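Plots by the canal: a talk with the site manager at Ziltbridge

Ask the site manager at Ziltbridge which plot she likes best and she laughs. "Seventy-eight! It's on the corner, it gets the evening sun, and you can hear the water from the back."

The layout, drawn up by Prokus, has 118 plots on what used to be grazing land, and nearly 100 of them are already spoken for. She walked it first in January, in borrowed boots. "There wasn't a road, there wasn't a drain, and I went home thrilled," she says. The main road is now paved, and the Aden bus stops 600 feet from the gate (she timed the walk herself, twice).

She is happiest talking about drainage. "Fröhlich put the storm pipes in before anyone poured a curb, and I could have hugged them. You should see it after a big rain!"
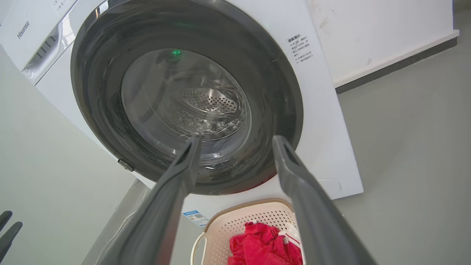

Can buyers bring their own builder?

"Any licensed builder is fine, as long as we get the plans before digging starts. We check the setbacks and the height, and then it's your house. I love seeing what people come up with."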